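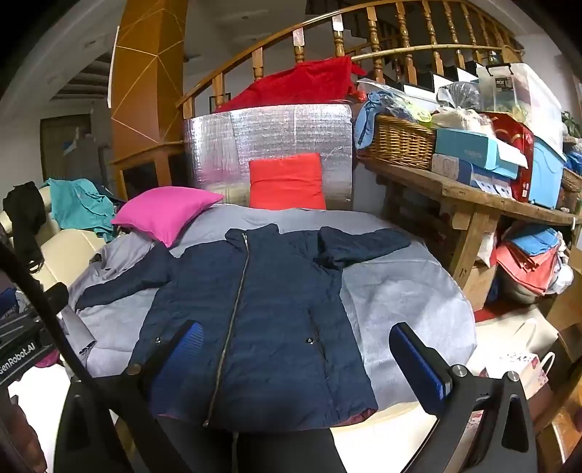
上着をたたんでみよう!

みんな、上着をぬいだあと、どうしてる? いすの背中にポイッ、それともゆかにくしゃくしゃ? ぼくも子どものころはそうだったから、えらそうなことは言えないんだけどね。

今日は、ファスナーのついた長そでの上着のたたみ方を話すよ。写真の紺色の上着みたいに、えりが立っていて、前にファスナーが上からすそまで通っているタイプだ。

まずは広げるところから

上着は、顔を上にして(つまりファスナーが見えるほうを上にして)広げるんだ。場所はベッドでも、シーツをかけた台でも、きれいなゆかでもいいよ。写真では、うすい灰色のシーツの上に広げてあるね。そでが片方はななめ下、もう片方は横に向いているでしょ。最初はこれくらいでだいじょうぶ。これから手でなおしていくからね。

肩のあたりに布がたまっていたら、そで口をそっと引っぱってみて。ぐいっとやるとぬい目がいたむから、そーっとだよ。それから手のひらで、まん中から外へなでる。アイロンになったつもりで!

ファスナーとスナップのこと

ファスナーは、小さな歯がならんでいて、スライダーという部品が通るとかみ合うしくみになっている。ぼくのうちにある上着のファスナーの歯を片側だけ数えてみたら、142こもあった。とちゅうで19まで数えてわからなくなって、最初からやりなおしたよ……。

写真の上着には、ポケットのあたりに丸くて小さなスナップもついている。スナップは「でっぱり」と「くぼみ」がパチンとはまるボタンのなかまだ。たたむ前に、ファスナーは上までしめておこう。開いたままだと、前の布がずるずる動いてしまうんだ。

さあ、たたむよ

1 上着をうらがえして、背中を上にする。
2 右のそでを、背中のまん中に向かって折る。
3 左のそでも同じように折る。そで口がはみ出したら、下へ向けて折りかえす。
4 すそを持って、えりのほうへ半分に折る。
5 引き出しがせまいときは、もう一回半分!

はじめてだと時間がかかると思う。ぼくは43秒だった。60秒を切れたら、かなりじょうずだよ。でも急いでぐちゃっとなったら、やりなおしだからね。

うらじもちょっと見てみて

上着の内がわの布を「うらじ」というんだ。写真だと、すそのすみっこに、こい赤のもようのあるうらじがちらっとのぞいているよ。見つけられたかな? 外は紺色なのに中は赤、こういうのを見つけるとうれしくなっちゃうんだよね。

うらじにはちゃんと役目があって、すべりのいい布を使うと、セーターの上からでもそでがするっと通る。みんなの上着は何色かな。5月になって上着をしまうときに、うら返してのぞいてみてね。ポケットの中も忘れずに。ぼくは去年、千葉に行ったときの切符のひかえと、どんぐりを二つ見つけました。

おうちの人へ
長くしまう上着は、洗たく表示をたしかめて、よくかわかしてからたたんでください。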